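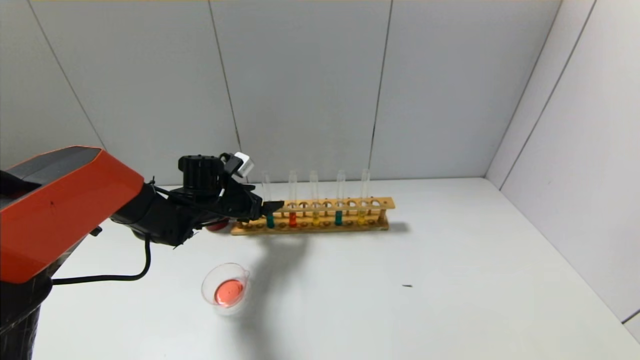 Home | Tips | Workshop | Kitchen | Ask a question

Looking after a small bench arm: my workshop tips

Print this page | E-mail to a friend

I've had the tube-moving arm on my bench at Brarnthorpe since April and I've got into a bit of a routine with it, so I'm putting it all down before I forget (and so Wumpini Arthur stops ringing me at teatime!).

Start with the cable. Mine used to pull tight whenever the arm reached for the far end of the rack, and the gripper would stop just short of the tube. Give it a good loop at the wrist, then move the arm by hand, power off, through every place it's going to go. If the loop catches a tube or drags over the rack, shorten it a touch and go round again.

Next, the fingers. A wipe with a barely damp cotton cloth, then a dry one. Don't use washing-up liquid, I did once and everything slid about like soap in the bath. Have a look at the screws on the brackets while you're down there. I put a tiny dab of nail varnish across each screw head and on to the metal next to it, and when the line breaks I know one has worked loose. Cheapest tip on the page!

The rack has to go back in exactly the same spot. I drew round the feet of mine in soft pencil on a sheet of card and slide the card up against a stop at the back. Before that I was teaching the positions all over again every time I dusted.

When you do teach it, do the two end holes first and leave an empty hole on either side of a tube if you can spare one. I run it slowly with plain water and a drop of food colouring, a different colour in each tube, so a mix-up is easy to spot. My speed setting is 42 on the Velliva controller and I've never felt the need to go faster. Yours may be numbered differently.

If it starts grabbing low, check the base before you blame the program. I spent a whole evening fiddling with the numbers and the clamp had just slackened off. Four turns of the key and it was right again.

Oh, and write down your run count. I changed the finger pads at 2,056 and they'd gone shiny well before then, so next time I'll do it sooner. An old biscuit tin is perfect for the spare pads and the little keys.

Related tips
Getting food colouring off a white worktop
Kwofie clamps: which size for which bench
Keeping cables tidy behind the Zusau bench lamp
Storing glass tubes without chipping them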